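# Sima Cloth Folding Set

A small collection of recordings and notes about folding and sorting household textiles: sheets, pillow covers, towels and thin blankets. This card explains what is inside, how the names work, and which things you should check before you use it.

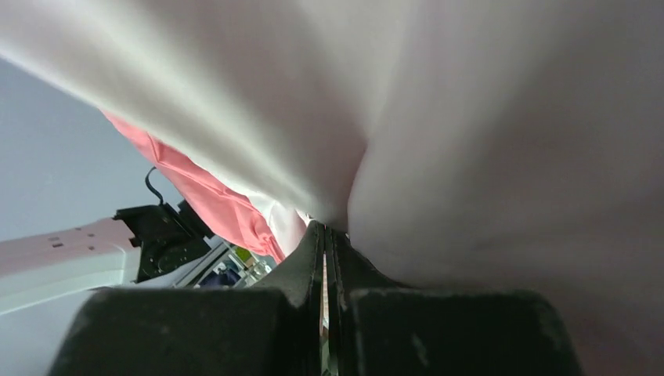

Large flat pieces are the main part of the collection. A bed sheet is a difficult thing to describe in a table, and much of this card is about how we decided to write down its state. If you only need towels, you can go directly to the section "Small pieces".

## Contents

| Part | Recordings | Main textile | Notes file |
|---|---|---|---|
| `large` | 83 | sheets, blankets | yes |
| `small` | 53 | towels, napkins | yes |
| `mixed` | 34 | two or more kinds together | partly |

The part `mixed` was added later, in December. Its notes are not so complete as the others, and some fields are still empty. An empty field means "not written down". It does not mean "no".

## Folder layout

```
sima-cloth/
 large/
 recordings/
 notes.csv
 small/
 recordings/
 notes.csv
 mixed/
 recordings/
 notes.csv
 textiles.csv
 CHANGES.md
```

The file `textiles.csv` has one row for every piece of cloth. Each piece has a short code, for example `SH04` for a sheet or `TW11` for a towel. The same code is used in all three notes files, so you can find every recording where this piece appears.

## The textiles

Most pieces were bought used, from a household shop near our workroom. We wanted cloth that was already washed many times, because new cotton is stiff and keeps the folds from the package. A few new pieces came from Testex, and they have the value `new` in the column `condition`.

Before the first recording, every piece was washed one time without softener and dried on a line. We did not iron anything. Small stains and pulled threads were left as they are, and they are written in the column `marks` when they are bigger than a thumbnail.

Color is given in plain words only: white, cream, pink, gray, blue, green, pattern. We know that a white sheet can look gray or a little violet in shadow. The color in `textiles.csv` is the color we saw by the window at noon, and it can be different from what a recording shows. Please do not use it as an exact label for pixels.

## How the state of the cloth is written

Each row in `notes.csv` has a start state and an end state. We use these words:

- `heap` — the cloth lies in a pile, and the corners are not arranged
- `spread` — mostly flat, and a person could find all four corners by looking
- `half` — one fold, edges more or less together
- `quarter` — two folds
- `stack` — folded and placed on another folded piece
- `other` — see the column `remark`

The border between `heap` and `spread` was the hardest to agree on. In the first version we had also the word `loose`, but two people used it in different ways and we removed it. Old rows with `loose` were read again and changed by hand.

For the large pieces there is one more column, `gathered`. It is `yes` if the cloth is bunched together at one or more points at the start, and `no` if it is not. We added it for the sheets, where one bunched place can pull folds through half of the fabric. For the towels we tried it also, and it was almost always `no`, so the column is not in `small/notes.csv`.

## Two textiles together

When two pieces touch or lie over each other, both codes are in the row, with a plus sign: `SH04+BL02`. The piece which is mostly on top is written first. Sometimes it is not possible to say which one is on top, for example when they are twisted. Then the order is alphabetical and the remark says `order unknown`.

Pairs were chosen so that the colors are easy to tell apart. We have only a few pairs of white on white, and they are all in `mixed`.

## Small pieces

The towels are hand towels and kitchen towels. No bath towels. The napkins are square, without lace or decoration, and come from one set. They fold very well, maybe too well, and if you need difficult examples the kitchen towels are better. The waffle weave ones (`TW07` to `TW12`) slide less on the table and their edges curl a little after washing.

## Work surface

All folding was done on one of two tables. The lower one has a cotton cover, fixed below with clips, and the higher one is bare. The column `table` says `low` or `high`. Big sheets hang over the side of both tables. We did not try to avoid this. At home it is the same.

## Known problems

- In `large`, three rows have the wrong code for the blanket. They are listed in `CHANGES.md` and will be corrected in the next version.
- The column `minutes` was filled from a kitchen clock. It is good enough for sorting, but not for measuring speed.
- Fitted sheets with elastic are not included. We made a test with one, and our words for the state did not work for it.
- Some remarks are in a second language. A translation is started.

## Use and sharing

You can use the collection for study and teaching. If you share a changed version, please keep the textile codes as they are and write your changes in `CHANGES.md`. The Bimano notes template, which we used for the columns, is in a separate folder and has its own terms. Copies up to 300 rows of the notes files can be printed in class material without asking.

The older Drornex naming (`sheet_a`, `sheet_b` and so on) is not supported anymore. A list to convert it is at the end of `CHANGES.md`.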